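The Night Shift at Gedbridge

Yetunde Ibrahim keeps a paper map of Gedbridge on the wall behind her desk, and it is a beauty – soft at the folds, covered in pencil, with every footbridge drawn in by hand. She has searched for missing people in this county for 6 years, and she still reaches for the pencil before the computer.

On 21st March the call was for a hiker overdue on the Judstead trail. Most police departments would send a helicopter first. Ibrahim sent Imke Wunderlich and a bloodhound named Prekon, and what a team they are! Wunderlich talks to the dog the whole way, low and steady, and Prekon pulls like a tractor.

They covered 400 acres of pine and wet brush before midnight. Deputies walked the creek in a line with flashlights, calling the man's name and then standing still to listen. I tagged along at the back, out of breath and thrilled to be there.

A little after two, Prekon swung left off the trail and would not be talked out of it. The hiker was sitting against a stump 300 yards from the Grabowska road, with a bad ankle and a dead phone.

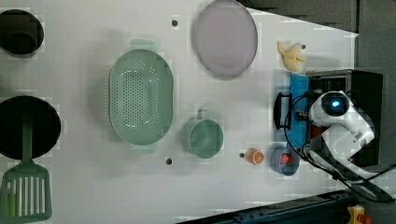 He had heard the dog long before he saw any lights, he told the deputies, and had whistled until his lips gave out. They carried him to the road in turns – four on the stretcher, two clearing branches ahead.

Ibrahim was waiting at the truck with the map spread on the hood. She asked him which side of the creek he had come down, and penciled it in.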